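Feira de trocas de agosto: o que vale e o que não vale

A feira de trocas do bairro volta em agosto, no salão da Mukumis, e convém recordar as regras, que no ano passado foram lidas por muito pouca gente. Cada família pode levar brinquedos, tecidos e miudezas de costura. Eletrodomésticos não.
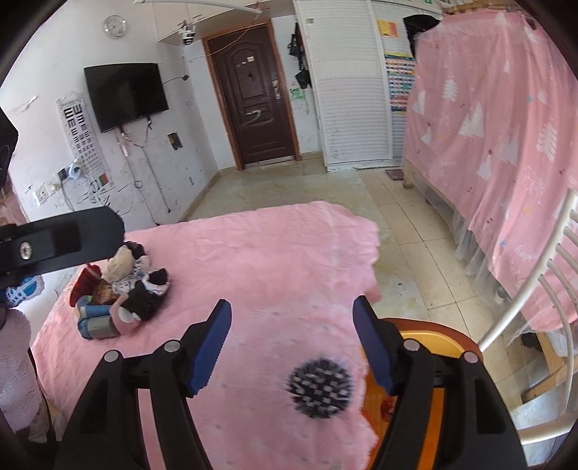
Cada peça entregue vale uma senha, e as senhas não se vendem, não se emprestam e não passam para 2014. Kiyoshi Morikawa ainda guarda 100 de uma edição antiga – já lhe explicámos a situação duas vezes. Puzzles só com as peças todas, e a palavra de honra deixou de servir de prova.

As inscrições fazem-se na papelaria Baidoo, ao balcão, até esgotarem as 200 vagas.

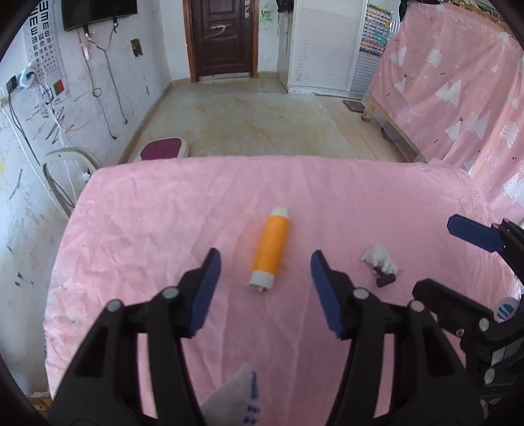 Estacionamento

Continua a não haver. Quem vier de Grernside tem o autocarro 351, que passa quando entende.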